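About Stindunthorpe Translation Services

Stindunthorpe is a technical translation company. We translate operating manuals, safety data sheets, parts catalogs and tender documents between English, French, German and Dutch. We do not handle literary work, film subtitles or sworn court documents.

The company was set up by Maxence Masson after he left the documentation department of a pump manufacturer. At first it had a single client and one language pair, French into English. It now has 8 salaried translators, a terminology desk and a layout desk, all in the Drovby office. Freelance translators are used only for Dutch, and their work is revised in house.

How a job is handled

Source files are checked on arrival for missing fonts, locked text and untranslated references to other documents. Any problems go back to the client as a single list before the quote is confirmed. The job is then assigned to a translator and a reviser, who work from the same term base. The reviser reads the full text against the source – sampling is not used, even on repeat orders.

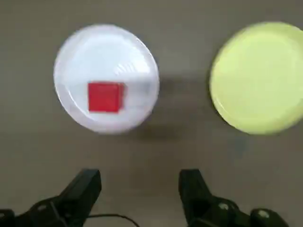
Who owns the term base when a contract ends?

The client does. We export it in a standard exchange format, together with the translation memory, and send both with the final invoice. Our own copy is deleted after three months unless the client asks us in writing to keep it.

Terminology

The terminology desk keeps a separate term base for each client. The largest, built for the Becerra range of agricultural sprayers, holds 2,715 approved entries. Each entry records the source term, the target term, the part of speech, the drawing or standard where the term was found, and the name of the person who approved it. Rejected terms are kept and marked as such. A term enters the base only after the client's engineer has signed it off, and open queries are sent in one batch per delivery.

Units, decimal marks and warning labels follow the rules of the target market. Where the source text is ambiguous, the translator raises a query and leaves the segment open until it is answered. 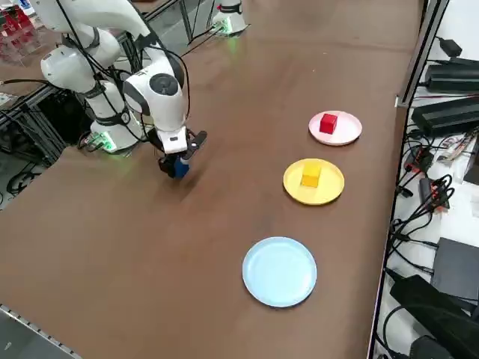 White arm with a blue cube in its gripper.

Software and file formats

Project tracking runs on Gotach, our in-house system. It stores the source files, the queries and their answers, and every delivered version. Clients have read access to their own projects. We accept most desktop publishing and structured authoring formats. Scanned pages are accepted too, but must be retyped first, and this is quoted as a separate line.

In the last full business year we delivered some 396 projects. The most common type was the revised manual, where only part of the text had changed since the previous edition. Unchanged segments are charged at a lower rate, which is stated in the quote.

Rates and lead times are reviewed each September. The current terms of business took effect on 2020-07-14 and are sent with every quote.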